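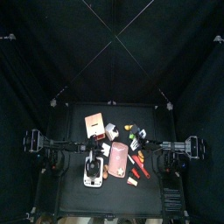
Celebrity & Music Talk > Agencies and Contracts

Vingate and Brernlow part ways — what do we reckon?

Posted 7/9/26 by tramstop_lil

So the statement went up on the Brernlow site this morning and I've read it three times over my coffee and I still don't know how to feel. Short version for anyone who missed it: Vingate's contract ends with the close of the tour, they're not renewing, and all four members are "considering their next steps individually". Which could mean anything! Could be a split, could be everyone signing somewhere else as a group with a new name on the door.

What bugged me is the bit about the fan club. I paid for the full year in July and the statement says memberships "will be honoured in a form to be announced". What form?? I'm number 2188 and I've been in since the first EP, so I'd like my colour booklet at least.

gumleaf77 wrote:
I don't think it's a split. If it was a split they'd say split. Groups leave agencies all the time and Brernlow has been asleep at the wheel for ages, they only booked two TV spots for the whole last album. My money's on Gastton picking them up before Christmas.

overthecreek wrote:
Gastton?? Mate, Gastton can't look after the acts it's already got. Remember how long people waited on refunds for the theatre shows. I'd rather they went independent and put out one record every few years when they feel like it.

tramstop_lil wrote:
See I'd love independent in theory, but who pays for the tour? The last one had a proper crew and the string section and all that. I don't want to see them in the back room of a pub with a laptop (ok I do, I'd be front row, but you know what I mean).
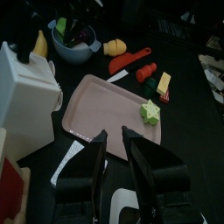 And the other thing is the name. If Brernlow registered it then they can't just walk off and keep being Vingate, can they? I had a look through the old statements and there's nothing about who holds it. The merch all has the Brernlow mark on the label, for what that's worth.

secondencore wrote:
Label on the merch doesn't tell you anything about the band name, those are separate. I worked in licensing for a bit (not music, sportswear, so grain of salt) and it all comes down to what they signed at the start. Some agencies let the name go for a fee. Some hang on to it out of spite.

gumleaf77 wrote:
Brernlow wouldn't hang on to it. They were decent in the statement I thought. They apologised for the scheduling, and for the cancelled Brisbane date, which they'd never done before.

overthecreek wrote:
They apologised on the way out the door, when it costs them nothing. That Brisbane date was cancelled with 20 hours' notice and I'd already driven down from Rockhampton. I've still got the parking receipt.

secondencore wrote:
Oof. Did you get the ticket money back?

overthecreek wrote:
Ticket yes, booking fee no. I wrote to them and got reference number 702 and then never heard another word.

paperlantern wrote:
Can we be a bit fair here, the agency said straight out that the group asked to leave. It's in the second paragraph. Everyone's treating it like they got dumped.

tramstop_lil wrote:
It says "following discussions requested by the members". I read that as they asked for a meeting, and then who knows what got said in it.

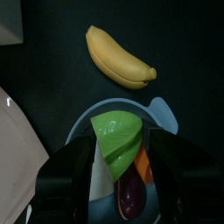 Anyway I've emailed the fan club about the membership and asked for a straight answer on refunds, and I'll post whatever comes back. Has anyone tried phoning? The number on the card just rings out for me, but I only tried at lunch.

paperlantern wrote:
I rang and got through — they're saying wait for the announcement. Very polite, zero information. And the Tóth remix is still coming out, I did ask, because it was finished before any of this.

gumleaf77 wrote:
Oh good, that's my favourite song on the album. Still saying Gastton by Christmas.

overthecreek wrote:
You're on. Loser buys the winner a tour shirt, if there's a tour.

Recent threads in Agencies and Contracts
Fan club renewals: are you paying this year?
Gastton theatre shows, refund thread (part 2)
Favourite Vingate B-sides
Tóth remix tracklist guesses
Presale codes not working again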